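Silby Newsletter, household pages
02/10/2018

Does the one-bin rule work?

The Harasym people have been going up and down Woltier Street with their one-bin rule, and by now most of us have had the leaflet. You get a single open bin. Anything in the house without a home goes into it, and once a month you tip it out and decide. No labels, no dividers, no drawers within drawers. The leaflet promises a calmer hallway by March.

I have my doubts. I've lived with a bin like that under a different name, and the name was "the junk drawer." Making it bigger and taking the lid off doesn't strike me as a method.

The leaflet's main claim is that you can see everything at a glance because there is no lid. That holds for maybe a week. Then the flat things slide under the bulky things, and you're up to your elbow looking for a tape measure. I tried it in our back entry for two months and found the same packet of picture hooks three times, having bought a new one in between.

Gloves are the worst of it. A work glove takes up as much room as a paperback, hides whatever is under it, and is useless without its partner. The Harasym leaflet has no advice on gloves at all. My own advice is a nail by the back door and a clothespin for each pair.

Small boxes come next. They tip, they open, and their contents work down to the corners. If a box is worth keeping, put it on a shelf where it can stand up. 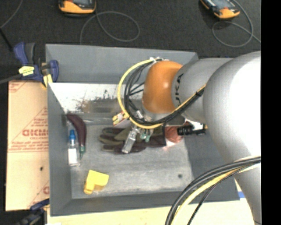

A work glove, a small box or packet and other odds and ends in an open gray bin.

In fairness, the rule did get some of our neighbors to clear their stairs, and I won't argue with a clear staircase. The monthly tipping-out is a decent habit too, if you keep it up. I skipped the second one.

What I would not do is pay for the matching bins. Tisow Hardware has plain ones by the register, and a cardboard carton does the job while you find out whether you'll stick with it. If you've made it past the second month and can still put your hand on a pair of gloves, write in. We'll print the best replies in the next issue, doubters included.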